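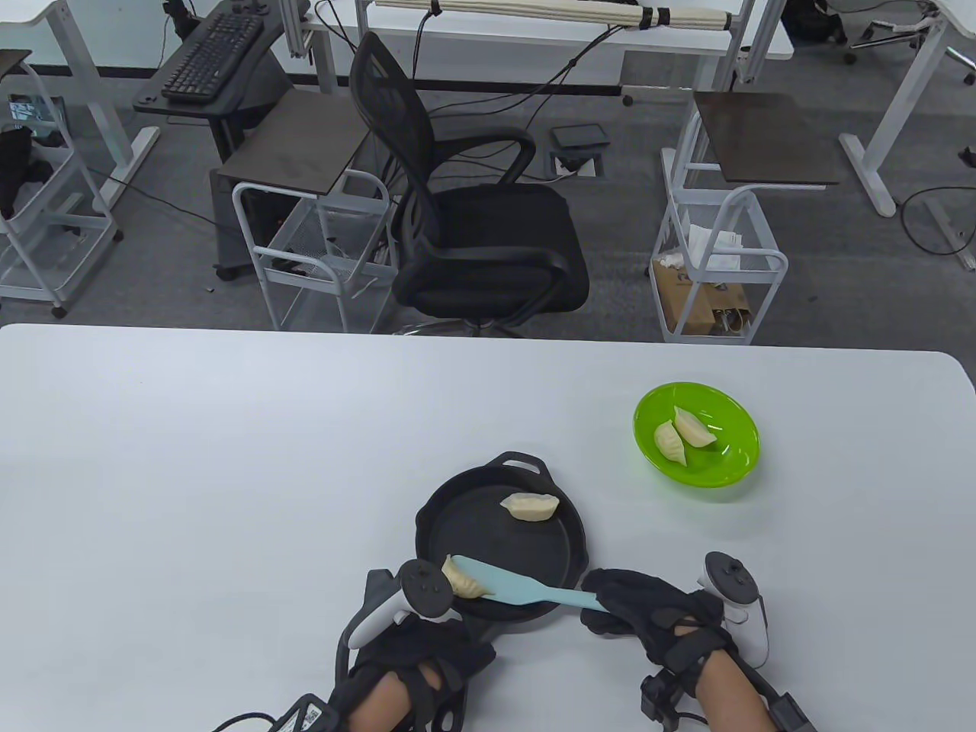 My sister-in-law Ilse has decided that January is for dumplings, and she bought 16 pounds of flour to prove it. I was put on pleating. My first batch looked like change purses that had been in an accident.

The frying is where I shine, mostly through laziness. Oil, medium heat, a splash of water, lid on, leave them alone. Skye Cairns lifts the lid every 40 seconds - she says she's checking - and hers stick every time.

Dipping sauce is soy, vinegar and too much garlic. We ate the ugly ones first and froze the rest for Monday.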